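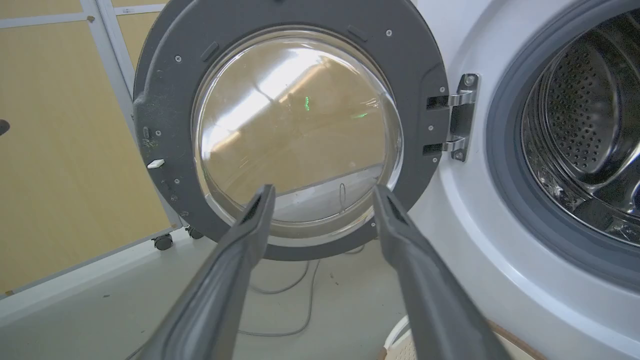 Bullauge offen, ab da übernimmt der Ständer.

Sollari Wäscheständer, Flügelmodell, im Test
24. November 2019

Kurz vorweg: behalten. Mit Gemecker.

Alter Ständer war durch, zwei Streben gebrochen, beim dritten Bettlaken dann komplett eingeknickt. Trockner kommt nicht in Frage, kein Platz, und die Stromrechnung reicht mir so schon. Also den Sollari bestellt, 49 Euro, Versand frei. Erzsébet hat den gleichen seit dem Frühjahr und schwört drauf, allerdings wohnt sie auch allein und wäscht alle zehn Tage mal.

Aufbau: keiner. Auspacken, Beine auseinander, Flügel hoch, fertig. Die Kunststoffkappen an den Füßen lagen lose im Karton, muss man selber draufdrücken. Stand nirgends. Eine sitzt bis heute schief.

Größe. Aufgeklappt 148 cm lang, selber nachgemessen, auf der Verpackung steht 143. Klingt nach Kleinkram, bei mir im Flur sind das aber genau die fünf Zentimeter, die zur Badtür fehlen. Tür geht jetzt nur noch halb auf, wenn beide Flügel oben sind. Wer eng wohnt: vorher Zollstock.

Was drauf passt: eine volle Maschine Buntes, locker. Handtücher auch, die großen muss man doppelt legen. Hemden auf Bügeln gehen außen an den Flügeln, hängen dann aber ziemlich tief, Ärmel schleifen fast am Boden. Socken an den dünnen Querstäben in der Mitte, da passt keine dicke Klammer drüber. Ich hab die billigen Holzklammern, die gehen.

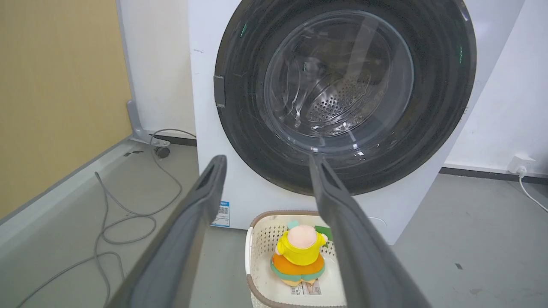

Trommel durchs Glas gesehen. Unten links an der Front der Aufkleber mit dem QR-Code.

Stabilität: so mittel. Gleichmäßig behängt steht er super. Nur einen Flügel mit nassen Jeans voll und er kippelt. Umgefallen ist er mir einmal, da war aber auch das Fenster auf und Durchzug. Die Verriegelung an den Flügeln ist ein kleiner Drahtbügel, den man einhaken muss. Fummelig mit kalten Fingern. Und wenn man es vergisst klappt der Flügel runter und alles liegt auf den Fliesen. Dreimal passiert, dann gelernt.

Rost: nach zwei Monaten nix zu sehen. Die Beschichtung an den Stäben ist glatt, bisher keine Streifen auf weißen Sachen. Beim Vorgänger ging das nach einem halben Jahr los, also abwarten. Ich schau im Dezember nochmal und trag es hier nach.

Zusammengeklappt schön flach, passt zwischen Schrank und Wand. Gewicht okay, trag ich mit einer Hand auf den Balkon. Klappert dabei aber wie Blöd, abends lass ich das lieber.

Zum Vergleich hatte ich vorher kurz den von Maler da, war teurer, dickere Rohre, stand deutlich satter. Dafür schwer und die Gelenke so stramm, dass ich mir zweimal den Daumen geklemmt hab. Ging zurück.

Plus: Platz, Preis, flach verstaubar, bisher kein Rost.
Minus: Maßangabe falsch, Flügelhaken, kippelt bei einseitiger Last, die Kappen.

Vier von fünf Sternen. Mit ordentlichen Haken wärens fünf. Ersatzkappen hab ich beim Händler angefragt, bisher noch keine Antowrt.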